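Equipment planning for handheld gripper data collection

Equipment planning for handheld gripper data collection is the work of choosing, pricing and scheduling the hardware used to record manual tasks for robot training. The term covers the grippers, cameras, storage, power supplies and spare parts that go to a recording site. It does not normally cover the robot arms on which a trained policy is later run, which are budgeted under a separate heading in most projects.

Background

Handheld grippers became a common purchase once groups found that household tasks could be recorded without shipping an arm to each home. An operator holds one device in each hand and carries out a task such as folding, sorting or packing. The jaws of the device match, or nearly match, those fitted to the target robot. Buyers therefore tend to settle the choice of robot jaw first and the handheld unit second. Reversing that order is a frequent cause of repeat purchases.

Unit of purchase

The usual unit of purchase is the station. A two-handed station consists of a pair of grippers, the cameras mounted on them, cabling, a recording computer and a carrying case. Single-gripper stations cost less but limit the task list. Cloth handling in particular is planned as two-handed work, and a budget that includes laundry tasks is normally written for pairs from the start.

The Gralside plan, a purchasing outline dated Monday, April 4, 2022, set out 4 stations for home use and 2 held in reserve. The reserve was later reduced to a stock of jaws, pins and cables, on the grounds that complete units rarely failed. The same outline divided tasks by site, with bedroom tasks limited to garments of ordinary size.
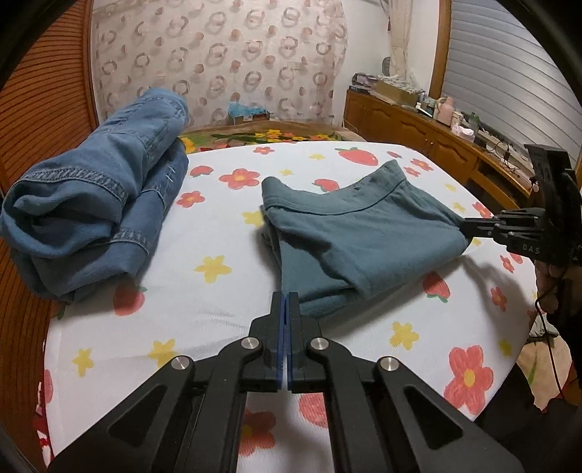
Garment tasks place modest demands on grip force and heavier demands on jaw alignment. Thin fabric slips between jaws that do not close evenly, while thick fabric such as denim loads the linkage at its pivots. Planners who expect both kinds of material usually specify replaceable inner jaw surfaces and list them as consumables. Clollex, a supplier of jaw inserts, sells them in packs of 100, a quantity suited to shared stores and too large for a single station.

Cost categories

Costs are commonly grouped under the following headings.

Capital items: grippers, cameras, recording computers, cases.

Consumables: jaw surfaces, pivot pins, cable ties, memory cards.

Site costs: power strips, extension leads, temporary lighting, transport.

Labor: operator hours, setup time, review of recordings.

Storage: local drives, backup, transfer fees.

Labor is generally the largest heading over the life of a project, although it is often missing from the first draft because it is paid from a different account. Storage is the heading most often set too low. Its size depends on the number of cameras per gripper, the frame rate and the length of time for which raw recordings are kept.

Tethered and untethered units

Tethered grippers draw power or send data through a cable. They are lighter in the hand and need no charging schedule, but the cable limits reach and has to be kept clear of the work. Untethered units carry a battery and onboard storage – both add weight and a further item to replace. Planning guides for tethered units ask for the distance from the nearest outlet to the work surface before leads are ordered. A bed, for instance, has to be reachable from both sides if the task calls for it.

Lead times and replacement

Orders are usually split. The Śliwiński schedule, named after the workshop that first issued it, places one station early for fit checks and releases the remainder after operators have used it on the full task list. Under this schedule an order meant for use in September is opened in the spring. Grunley, which leases stations, applies a similar split, with a minimum term of 5 months.

Replacement is planned by hours of recording. Linkages are inspected for play at the pivots, and a worn pair is retired together so that left and right units remain matched. Retired units are kept for parts or for operator training.

See also

Robot end effector
Teleoperation
Total cost of ownership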